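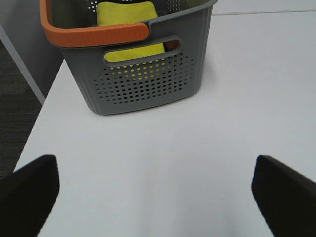
Grey basket with orange handle, white table.

Production diary: the Givcombe picture book, second proof

Second proof back from Akitz this morning. Cover first, as it was the worst of it last time. The blue is closer. It is still too heavy in the lower third, where the school roof meets the title panel, and the outline of the goat goes soft at the left horn. I checked the file and the horn is soft in the scan, so that one is mine. The page was scanned at 300 dpi and then enlarged for the cover, which I should have spotted in September. Will rescan from the original painting.

Text block next. The story is now 327 words, down from the draft by one whole verse (the marching band). The band still appears in the picture on the parade spread, without a line of its own, and I think it reads better. The longest line of text sits over the river and is hard to read in the dark green. Options are to move it up into the sky or set it in white. White type on a four-colour green will show any slip in register, so it goes in the sky.

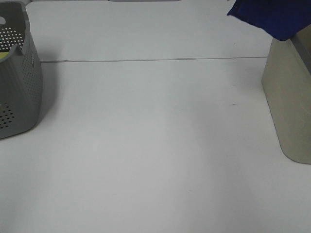 Lorna Petherwick
Illustrator and layout, Givcombe school mascot book

The paper question is still open. Fagundes have sent a sheet of the uncoated stock and a sheet of the silk. The uncoated takes the watercolour texture well but drops the reds, and the mascot's scarf is red on every spread. Silk holds the scarf and puts a shine on the night pages. I read both under the desk lamp and by the window. Silk is easier to wipe clean, and the readers are four to seven years old. Leaning towards silk - will decide when the cover is right.

Gutter losses: the goat's face falls into the fold on spread 2. Moved him to the right, which brings his tail close to the trim. Tail shortened. The alumni office wanted the clock tower on that spread as well and there is no room for it. It can go on the endpapers with the map.

Jedero exported the file without the bleed again. The setting resets to zero each time a preset is saved under a new name. I have written the correct value on the inside of the folder and will export by hand until the update.

Order stands at 113 copies for the school shop, hardback. The paperback price has not come back yet.

To do before the third proof: rescan cover, move river line, check the scarf red against the first proof, redraw the tail on the title page so that it matches the new one, ask Akitz if the barcode can go lower.

Last updated: 2022-12-07

Recent entries
Production diary: first proof
Mixing a scarf red that prints
Cutting the marching band verse
Endpapers and the map of Givcombe
Thumbnails for the parade spread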